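Why I still don't trust the confidence number

I've spent most of November arguing with a piece of software called Gunach, and I'd like to get some of it written down before I soften.

Gunach is the grasp planner we inherited when the group moved over to the Kosel control stack. You hand it views from the wrist cameras and the fixed camera, it hands you back a pose, a gripper opening and a number between zero and one. The number is called confidence. Everybody likes the number. It goes in the log, it goes in the plots, and when Marwan Hattar does his monthly talk it goes on a slide in a large font.

My complaint is simple. As far as I can tell, the number tells you how much the view resembles views the planner has seen before. That is a useful thing to know. It is a different thing from whether the fingers are on either side of something they can close on, and we have been treating the two as the same since the spring.

Baskets are where this stops being a quibble. A solid box has an edge, and the edge is in one place. Wicker has a few hundred little edges, all of which look equally good to anything hunting for contrast. It lets light through. The depth estimate reads the strand, then the gap, then the strand again, and then averages the lot and puts a surface somewhere in the middle where there's no surface at all. Stack one basket in another and you have two rims close together, one of which you want and one of which you don't.

Thảo Hầu wrote the rim detector, a separate module that sits in front of Gunach and is meant to sort this out. It looks for the plait, fits a curve through it and passes the curve on as a hint. I was rude about it in the design review and I take some of that back. On the fixed camera it's good. On the wrist views I have doubts, mostly to do with distance.

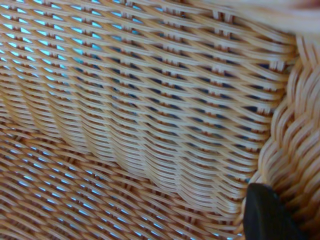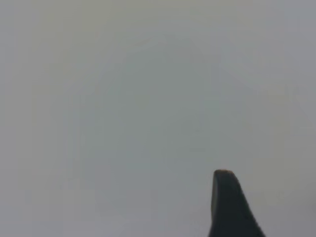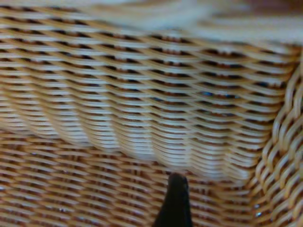

Two of the three wrist views have the braid running down the right-hand side; the second is nearly all pale grey.
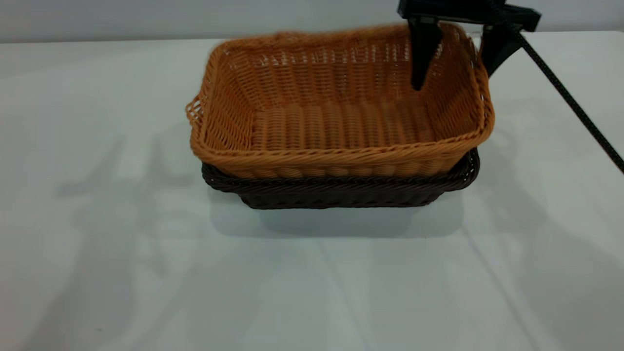
So, the fusion step. Each view gets a weight and the weights are supposed to add up to something sensible. The release notes say a view with no usable texture is "down-weighted". I went and read the code, and down-weighted means multiplied by a constant that somebody typed in once and never came back to. It doesn't go to zero. A camera that can tell you nothing still gets a vote, and because a smooth plane is an easy thing to fit, its vote comes with very tidy error bars. The planner likes tidy error bars. You can see where this goes.

I ran our saved attempts back through the planner to see how often it mattered. There are 2,945 of them in the store. In 222 of those, dropping the blank views changed the chosen pose by more than a finger's width. That isn't a disaster. It also isn't nothing, and the confidence for those attempts was as high as for all the rest, so if you were relying on the number to warn you, it didn't.

Armelle Royer's answer to this is that the controller copes. She has a point. The Kosel compliance loop is forgiving, and if a finger touches down early it will slide along a bit and settle. But a forgiving controller is exactly how you end up with a planner that's slightly wrong for months. The arm tidies up after it, the attempt gets marked as a success and the success goes back into the pile as a good pose. I asked whether we log how far the controller had to correct. We do. It's column 13 in the file and I can't find a single plot that uses it.

Vasco Salgado would like us to drop the whole thing and move to Matubbar, which does planning and perception in one model and has no separate confidence at all. I've sat through the demo. It was a nice demo. I asked what it does when one of the cameras has nothing to offer, and the reply was that the model learns to ignore it. Perhaps it does! I'd like to see a test where that's the thing being measured, with the same baskets, the same lighting and somebody other than the person selling it choosing the start positions. Until then I'd be swapping a wrong number for no number, and at least I can argue with the wrong one.

What I've done in the meantime is dull. There's a branch with a small check in front of the fusion step. It works out how much local contrast each view has, and below a threshold the view is thrown away and the log says so. The threshold is a guess and I've labelled it as a guess. Pushing it up loses close views that are soft but still perfectly readable, especially where the weave bends and goes blurry, so it needs to be set per camera and I haven't done that yet. It adds 12 milliseconds, which Marwan says is too much and which I say is fine for an arm that spends longer than that deciding to start.

I've also renamed the field. On my branch it's called "familiarity". Margaux Jacquet has already objected because it breaks the dashboard, and she's right, it does break the dashboard. I've put an alias in for her and a warning that prints every time the alias is used, which I expect will be turned off by the end of the month.

Still to do: the per-camera thresholds, a plot of column 13 against the planner's number, and a reply to Thảo about whether the rim curve should be allowed to overrule the depth when the two disagree. My feeling is yes for the fixed camera and no for the wrist, but I've only tried it on the tan basket so far and I wouldn't believe me either.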